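办公桌与家庭工位维护须知
——致信息技术专业在读学生及初入职人员

维护服务部 发布日期:2024-01-06

凡修读信息技术相关课程或从事相关岗位者,每日在工位停留时间较长。工位的整洁、用电与线缆状况,直接关系到设备寿命及学习、工作效率。本部依据历年受理的咨询,整理若干日常维护办法,供宿舍、家庭及小型工作间参考。

一、键盘与鼠标

清洁前应先关机并拔除连接线,无线设备须取出电池。将键盘倒置,轻拍背面,再以软毛刷沿键缝单向清扫。键帽表面的油渍可用微湿的无绒布擦拭,清洁剂应喷于布上,不得直接喷向键盘。机械键盘如需拔取键帽,请事先拍照记录排列次序。键帽以温水加少量中性洗涤剂浸泡,取出后平铺晾干,待内侧完全无水方可装回。

鼠标底部脚垫积垢会影响移动的顺滑程度,可用棉签蘸少许异丙醇擦净。感应孔内的毛屑宜用气吹清除,勿以尖物挑拨。

二、显示屏

屏幕应在关闭并冷却后擦拭。先以干燥超细纤维布拂去浮尘,再以蒸馏水微湿布面,自上而下轻擦。纸巾、厨房用布及含氨的玻璃清洁剂均不适用。学习编程者常长时间注视深色背景,宜同时调整室内照明,避免屏幕与墙面明暗悬殊。

三、线缆整理

整理线缆时,应先将电源线与数据线分开,分别沿桌腿两侧走线。每条线两端均须粘贴标签,注明所接设备。捆扎宜用魔术贴,以便日后增减;塑料扎带收得过紧,易损伤网线内部线对。多余线长应盘成宽松的圆圈,不宜对折。

插线板应固定于桌板下方或墙面,不得置于地毯之上,亦不得两块串接使用。额定功率为3000瓦的插线板,其所接电器总功率应留有余量,取暖器、电热水壶等请另接墙面插座。

四、机箱除尘

台式机每年至少除尘2次,本部建议其中一次安排在June之前的春末,即高温季节到来以前。操作者应先触摸接地金属释放静电,再打开侧板。吹尘时以手指轻按风扇叶片,防止其高速空转。防尘网可取下以清水冲洗,晾干后装回。 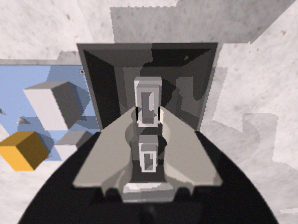
Yanti Gunawan来信指出,上述除尘次数对饲养宠物的家庭而言偏少,她家中的防尘网不到一个季度便已堵塞,若等到春末再行清理,风扇噪声已相当明显。她建议将防尘网与机箱内部分开安排,前者每月查看,后者仍按原定次数处理。

本部认为该意见可行。宠物家庭、临街住户及铺设地毯的房间,均可照此办理。机箱如直接放于地面,亦宜加设托架,使进风口离开地面积尘。

五、小型工具与零件的收纳

拆装设备时,螺钉应按部位分格存放,并在格旁注明来源。磁性托盘适合临时摆放螺钉,但不应靠近机械硬盘。螺丝刀用毕应擦净刀头,归回原位。闲置内存条与扩展卡须装入防静电袋,不宜与金属工具混放。

旧电池不得投入普通垃圾桶。外壳鼓胀的锂电池应立即停止使用和充电,单独置于阴凉且远离可燃物之处,并尽早送交回收点。

六、桌面与座椅

木质桌面每周以拧干的布擦拭一遍,随即用干布收水。饮料应放在低于键盘的侧架上。座椅脚轮缠绕的毛发可先用剪刀纵向剪断,再以镊子取出。气压杆如出现缓慢下沉,应更换整件,切勿自行拆解。

本须知所列办法适用于一般情况。设备说明书另有规定者,以说明书为准。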